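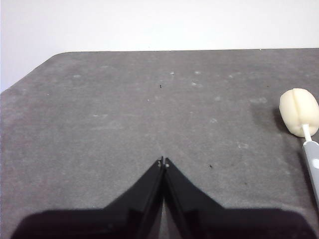 A black two-finger gripper, its fingers almost closed, over a gray felt-like surface.

Isivance promises avatars that travel, but the fine print keeps them close to home
Oct 27, 2023

Headset maker Isivance has published a file format that it says will let people carry one avatar from app to app and from one brand of headset to the next. The format, called Zola, was presented at the company's developer event in Rarkstead, where chief executive Ye-rin Ji told the audience that "your face, your clothes and your stuff belong to you, wherever you put the headset on."

It is a nice line. VR users have heard versions of it for years, and most of them still build a new body every time they install a new social app.

Isivance says 8 companies have signed up to support Zola. The list on its website gives their names but not what each has agreed to do, and there is a good deal of room between "support" and a working import button. Three of the names are studios that Isivance has funded in the past. Another is a maker of headset straps and carrying cases, and the site doesn't say what a strap company would do with an avatar file.

The biggest name missing is Kwak, whose headsets compete with Isivance's own at nearly every price. Without Kwak, an avatar that "goes anywhere" goes to anywhere Isivance already sells.

Dae-han Ha, who runs Kwak's app platform, said his company was shown a draft over the summer and sent back a page of questions. "We asked who decides what changes in version two," he said. "We're still waiting to hear." Kwak has its own avatar system and its own store for virtual clothing, so it is hardly a neutral party. The question is a fair one all the same.

Who holds the pen

The specification runs to 266 pages. Much of it is ordinary technical detail about bones, joints, textures and how a face should move when someone talks. The part worth reading comes near the back, in a section titled "Stewardship," which says that Isivance "may revise, extend or retire" any part of the format after giving notice to partners. It doesn't say how much notice. It doesn't mention votes.

Asked about this after the keynote, Ji said the company wanted to "get something real out the door" before handing control to an outside group. She said that handover would come once the format was mature. She did not give a date, and the published road map stops at the first update, planned for November.

That update matters more than the launch, going by the document itself. The current version covers body shape, skin, hair and basic clothing. Hand gestures, voice settings and anything a user has bought are marked "to follow."

Purchases are where the money is, of course. Someone who has paid for a jacket in one app would like to wear it in another, and the app that sold it would like that person to stay put and buy the matching boots. Zola describes how a jacket would be stored. It has nothing to say about whether the second app has to show it, or who pays the designer if it does.

The 70 percent demo

On stage, Dong-geon Joo, who led the engineering work on the format, moved an avatar between two apps in a few seconds. The figure arrived with the right height, the right face and a different haircut. Joo said 70 percent of the features in a typical avatar now survive the trip, a figure he said came from the company's own testing.

A slide shown a little later gave the same number for "core features," a much smaller group. The company was asked which of the two is correct. A spokesperson sent a link to the slide.

Both apps in the demo were made by Isivance.

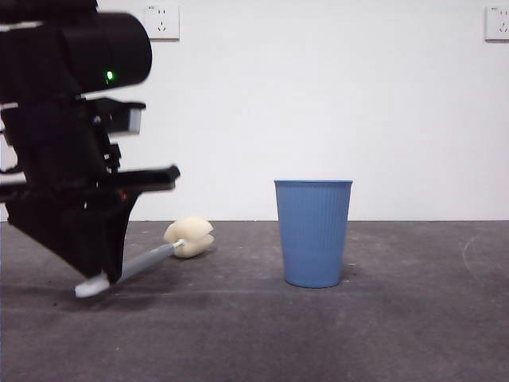 A black robotic arm with a long-handled sponge tool in its gripper.

Joo was more careful in a side session for developers than he had been in the main hall. He said facial animation was "the hard one," and that two apps could read the same file correctly and still give a person two different smiles. He also said that older headsets would get a simplified version of the avatar, with fewer joints in the hands and no eye movement. None of this is shocking to anyone who has built for VR. It didn't make it into the keynote, or the press release.

What developers would have to do

Na-rae Yeo, who makes a small multiplayer painting app on her own, said she had looked through the code Isivance released and found it cleaner than she expected. She is still not planning to use it. "My avatars are a head and two gloves," she said. "I'd be adding full bodies to an app where people come to paint. And if I do it and they drop the thing in a year, I'm the one getting the emails."

Her worry has some history behind it. Isivance introduced a shared friends list three years ago, with a similar speech, and closed it 9 months later. Developers who had built it into their apps were given a help page and a thank-you note. Ji didn't bring it up in Rarkstead. When a member of the audience did, she said the company had "learned a lot from that."

Larger studios have more hands to spare but fewer reasons to join. Several of them make a healthy share of their income from outfits and accessories, and a format that lets customers leave with their wardrobe is a hard sell at budget time. Isivance says it will offer lower store fees to apps that support Zola. The discount applies in the Isivance store only, and the terms say it can be withdrawn.

Analyst Soon-im Ra, who follows the headset business, thinks the announcement is aimed more at investors than at users. "Sales are flat, there's no new hardware this season, and they needed something to put on the stage," she said. She doesn't dismiss the work. A common format would be useful, she said, and someone has to go first. "But I've got a drawer full of logos for open standards that were owned by one company. I'd want to see Kwak's name on it, or anybody's name that Isivance isn't already paying."

There is also the matter of privacy, which got one sentence in the keynote. A Zola file can hold body measurements taken by the headset, including height, arm length and the distance between the eyes. The specification recommends that apps ask before reading them. It doesn't require it. Isivance said the wording would be "looked at" for a later version and that its own apps already ask.

The files and sample code can be downloaded now from the company's developer site. Users won't see anything until the November update, when owners of the two most recent Isivance headsets are due to get an export option in their account settings. Import will be switched on app by app, as each partner is ready. As of publication, none of the partners outside Isivance had given a date.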